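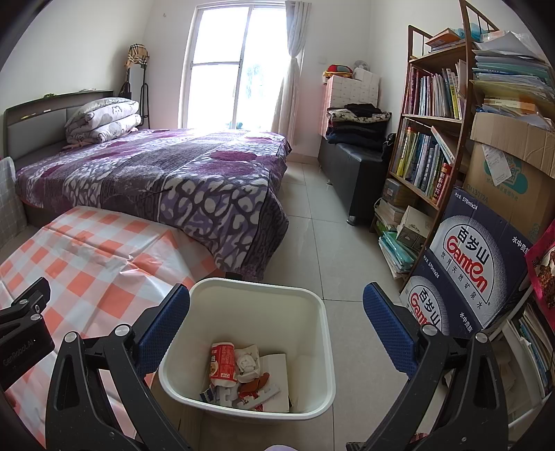
Notebook – Hand-held gripper kit, trial week 2

Home Notes Bench Log Parts Archive Contact

March – posted by the bench desk, Ilgate workshop
2 comments – 6 shares

Picked up from the last entry. The kit on trial comes through Vestlow, who supply the hand-held gripper, the mount, the charger and a license for the Dridix upload tool. We have it until the end of the month and then either buy or send it back. Ilgate would want 2 units if we buy, one per operator.

Task set for this entry: household pickup, bedroom, daylight. Target is the trash in a white plastic wastebasket. Contents are mixed on purpose of the trial plan: paper cup, tissue wad, folded sheet, red plastic scraps. Those cover stiff, soft, flat and small, so one bin gives most of what the plan asks for.

Jaws and pads

Blue textured pads on both jaws. With the jaws spread wide they sit to either side of the bin, pads angled in toward it. The approach I settled on is to open fully above the rim, then close down to the width of the item before going in. Going in at full width catches the rim.

Paper cup: grips well across the body, less well at the lip. Lying on its side it is the easiest item in the bin.
Tissue: no trouble. Closes to nearly nothing and still holds.
Folded sheet: only from the edge. Flat against other trash it needs two tries, sometimes more.
Plastic scraps: poor. The pad tips are too thick for the small pieces. Vestlow list a narrow pad as an extra, price not given on the sheet. Asked.

Pivot screws checked at the start and end of the session with the small driver. No movement on the left jaw. Right jaw took a slight turn at the end. Will mark both with paint pen and look again after the next session.

Recording

Total for the trial so far is 513 clips accepted by Dridix. Rejects are mostly from starting the grip before the tool has finished its start check. That is operator error and the manual does cover it, on a page nobody here had read.

Window light was strong, and the floor tile is pale and reflects it. I expected tracking trouble from that and the tool flagged none. The upload report has a brightness column but no explanation of the units. Added to the question list.

Upload over the workshop line is slow. A session takes longer to send than to record. Vestlow offer a local storage box on the higher service plan. On our volume I would not pay for it yet.

Compared with the Zabala kit

Zabala was lighter in the hand and its trigger was smoother. Its pads were plain and slipped on the cup. Their software also wanted a fresh calibration each time the battery was changed, and that cost us 6 sessions' worth of setup over the loan. On grip and on setup time the Vestlow kit is ahead. On wrist load it is behind, and after a long run I notice it.

Open items

Narrow pads – price and lead time.
Brightness column – units.
Spare battery – included in the purchase or separate.
Repeat the bin task with the curtain drawn across.
Try the bin task with the other operator, same items, same order.

Filed under: Grippers, On trial
Previous entry | Next entry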